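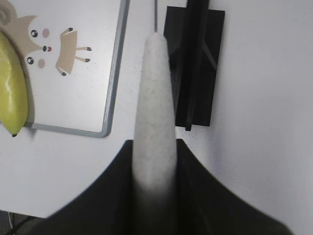
A reader of last year's notice wrote in to ask whether people with no technical background at all would be turned away at the door, and said they had nearly talked themselves out of applying for that reason. Please don't! We want people who cook, drive, teach, knit, fix bikes, look after grandchildren or are still in school. If you have ever put the groceries away, you know plenty about the kind of work our robots are learning.

CALL FOR PARTICIPANTS: KETITAU OPEN DAY
August 10, 2024
Ketitau workshop, Flerkthorpe

Ketitau is opening its workshop for a full day, and we need 38 people to take part. Visitors will be coming and going the whole time (695 of them signed the guest book last year, and we ran out of lemonade before lunch), but participants do something different. You get a table, a robot arm and a member of our team next to you, and you spend a session guiding the arm through small everyday jobs with your own hands.

Most of those jobs are kitchen-table stuff. Pick up a piece of fruit and put it on a tray. Move a cup from one side to the other. Fold a dishcloth, more or less. They sound easy until you try them through a gripper, and then you start noticing things, like how you always come at a banana from the side, or how you slow down just before you touch something. We love watching people notice that.

What you'll be doing

Each participant has one session of 2 hours, with a break in the middle. We start with a short safety talk and a practice round. After that you work through a set of task cards at your own speed. You can repeat a card as many times as you like, and you can skip one if it's driving you up the wall. Between tasks we'll ask what felt natural and what didn't, and write down your answers in your own words.

Visitors will be able to watch from behind the rope. If you would like a quieter table away from the crowd, tick the box on the form and we'll put you in the back room, where the coffee is better anyway.
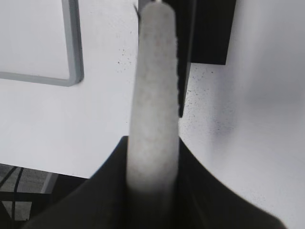 Small cameras close to the gripper record each try, so the recordings show the fingers, the tabletop and whatever you're picking up. Your hands or sleeves may come into view now and then. We don't record faces on purpose, and if yours gets in by accident we cut that part before anything is stored. There is no sound recording at the tables.

The recordings go into the collection we are building with our partners at Cendidel, who work on teaching arms to handle things they haven't met before. The collection stood at 1,422 tasks when we closed the April sessions. Every new pair of hands adds a different way of doing things, and that variety is just what we're after. Left-handers, we would be so glad to have you!

Who can take part

Anyone aged 16 or over. Under 18s need a signed form from a parent or guardian. You should be comfortable sitting or standing at a table for most of an hour at a time, though we can raise or lower the tables and several of them have room for a wheelchair. Glasses are fine. Long necklaces and loose scarves have to come off near the arms. If English isn't your first language, tell us which one you'd like the task cards in and we'll do our best.

You don't need to have used a robot before. If you have, that's fine too, but please say so on the form so we can mix the groups.

What you get

Lunch, travel costs within the county, and a gift card for your time. You also get a tour of the Mensah room, which is closed to visitors for the rest of the year and is where we put new grippers together and wear them out. The team there will show you how a finger is fitted and let you swap one yourself, and they'll talk for as long as you let them.

How to apply

Fill in the form on the open day page or pick up a paper copy at the Flerkthorpe library desk. Tell us your age group, which hand you write with, whether you'd like a morning or an afternoon session, and anything that would make the day easier for you. Two or three lines about why you'd like to come are welcome but we don't score them. If more people apply than we have tables for, we draw names, and everyone else goes to the top of the list for our next round.

Applying with a friend or a parent? Put both names on one form and we'll book you at neighboring tables.

You can change your mind at any point, even halfway through a task, and you'll still get lunch and the gift card. Ask at the front desk if you want your recordings removed afterward; it takes us a few minutes.

Parking is behind the building, with the entrance on the left side of the yard. The bus stops right outside the gate.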